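Home | Reviews | Kitchen | Small Appliances | Storage | Archive

Plomideck Countertop Toaster Oven: Four Months of Daily Use
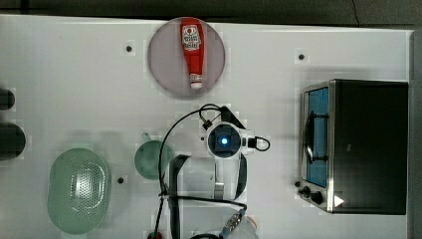 The test unit was bought at retail in May for $68 and has been the only oven in a two-person apartment kitchen since then. It replaced a Misto two-slice toaster and, for most meals, the full-size range. This review covers fit, temperature accuracy, controls, cleaning and noise. Broiling was tested only briefly.

Fit and placement

The body is a plain black box with a glass door in a silver metal surround and three knobs on the front panel. It takes up less table than the Grerano model reviewed last year, mainly because the back panel is flat. The manual asks for a hand's width of clearance at the sides and rear. Ours stands on a white table at the end of the kitchen, with enough room left in front to set down a plate and a colander while something is cooking. The rubber feet hold well on a smooth surface and left no marks.

The door needs clear space in front of it. Plan for that before choosing a spot, especially on a narrow counter.

Temperature

An oven thermometer was placed at the center of the rack and read through the glass. With the dial at 350 °F, the reading settled at 338 °F after a full preheat and drifted by a few degrees as the element cycled. At lower settings the error was larger. A setting of 150 °F gave 165 °F, too warm for drying herbs but acceptable for keeping plates warm. The back left corner runs hotter than the rest. Cookies needed one rotation, and frozen fries needed two stirs.

Toast is even on the top side and paler underneath. Flipping at the halfway point corrects it. Four slices fit if the bread is a standard sandwich loaf; wide sourdough is limited to two.

Controls

The knobs turn with a firm, slightly gritty action. The timer is mechanical and runs short: a ten-minute setting ended early in every trial. For anything under five minutes, turn the dial past ten and then back, as the manual instructs. There is no interior light. Checking on food means leaning down to the window or opening the door – and opening it costs a good deal of heat.

Cleaning

The crumb tray slides out from the front and can be washed in the sink. The glass picks up a film of grease within a week or two and responds to dish soap and a soft cloth. The ceiling of the cavity is hard to reach, and a burst of ketchup from an overfilled meatloaf pan stayed there for a month before it was scraped off with a plastic spatula.

Noise and heat

The timer ticks audibly in the next room. The top of the case becomes too hot to touch after a long bake, so it should not be used as a shelf. The cord stays cool.

Compared with the Bautista

The Bautista countertop oven costs more and holds temperature better at the low end. It is also deeper, and its tray warped in our earlier test. For reheating, toast and small roasts, the Plomideck does the same work. For baking by the clock, the Bautista is the better purchase.

Rating: 4 out of 5. One point deducted for the timer.

Comments (3)

crumbtray_p
Same timer problem on mine. I use my phone and leave the dial set long.

Ellery in 2B
Does a 9 x 13 pan fit? The box says "family size" but doesn't give the inside measurements.

oldrange
A 9 x 13 does not fit in mine. An 8 x 8 does, with room for your fingers on both sides.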